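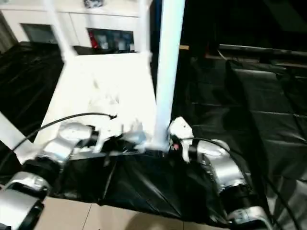
Photo: Skumau lab

1/ I want to write a short thread about how we teach our two-arm robot by remote control. The picture is from the head camera. The operator has this same view, and it took me a long time to accept how little it is.

2/ Our group in Zisthorpe collects demonstrations for a project called Nyanda. One person drives both arms, the software saves every joint position, and later a model is trained on these recordings. So the model learns also our bad habits.

3/ My first bad habit was speed. I moved the hand fast toward the platform and then corrected at the end. When we trained on this, the robot made the same small correction each time, even when it was already in the right place.

4/ The second one was the pole. It stands at the front right corner of the platform, close to the right gripper. I was so afraid to hit it that I kept the right arm waiting there and did almost everything with the left. The model now also prefers the left. I can't blame it.

5/ We have 1798 demonstrations saved. I watched the last 63 again yesterday evening, and I would remove around 5 of them. In most of those the operator stops and thinks. A pause looks harmless, but the model can learn to stop there too.

6/ What helped me: say the next movement aloud before you do it. Leave the arm you don't need in a relaxed position, away from the cables. Rest your hands between takes, even if you don't feel tired yet.

7/ Jikska, the tool we use for replay, can show two takes side by side. I recommend to compare your own first take with your last one of the same day. Mine were quite different, and the first was better.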